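Thu 15 November
Posted by Carrasco

1/ I've been asked a few times how the move to Breltorport went, so I'm putting it in one place. Short version: we're in, the heating works, and the commute is longer than the estate agent said.

2/ We looked at Vurcombe first. Nice high street, no station. The bus to the station runs twice in the morning and if you miss the second one you're driving anyway. We crossed it off after one visit.

3/ Breltorport has the station but everything near it is dear. We ended up 3 miles out, on the old Fleklow road. The house is smaller than the last one and the garden is bigger. I can live with that. Spent last night at the table going through the paperwork.
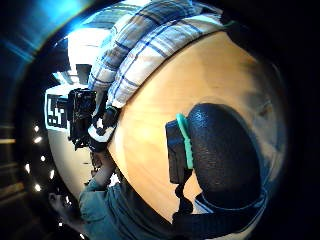 4/ Costs, for anyone planning the same. The removal firm charged 200 extra for the narrow lane — they bring a smaller van and do two trips. Ask about this before you book. It was in their terms and I hadn't read them.

5/ The solicitor was slow but fine. Searches took longer than the rest of it put together. We'd hoped to be in by the end of summer and got the keys well into autumn. I'd stopped packing by then and was living out of the same few boxes.

6/ Broadband. Order it the day you exchange, don't wait for the keys. We waited. The phone signal is all right upstairs at the back and nowhere else, so most of my calls have been made standing on the landing.

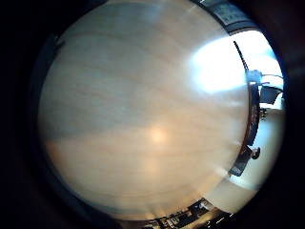 The provider now says February for the proper line. Until then it's a box on the windowsill that works when it feels like it — fine for email, hopeless for video.

7/ Trains. I go in 2 days a week. The early one is usually on time and I get a seat. Coming home is worse. If the connection goes wrong it's a long wait on a platform with no shelter at one end. A season ticket would be over 3000 a year so I buy singles and grumble.

8/ Shops. There's a small one in Fleklow that shuts at lunchtime on Sundays. Bread, milk, stamps, decent cheese. For a big shop you need the car. We've got better at writing a list and worse at sticking to it.

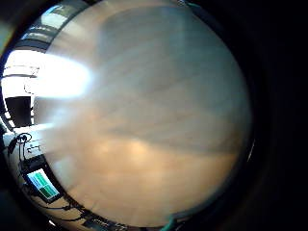 A pale surface, wood perhaps, very close up and well out of focus.

9/ Things I'd check next time: where the stopcock is, which day the bins go, whether the loft hatch opens. Ours was painted shut. It took most of a Saturday and a blunt knife.

10/ Neighbours have been friendly without being round all the time. One lot left eggs on the step. I still don't know which house they came from, so I've been thanking everyone.
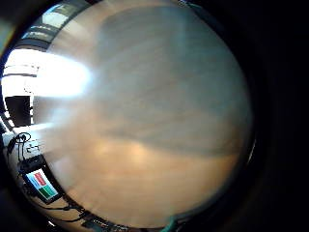 Same again, with the glare on the left.

11/ Would I do it again? Yes, but earlier in the year, and I'd read the removal terms. If you're looking at Breltorport and want the name of the surveyor, message me and I'll dig it out.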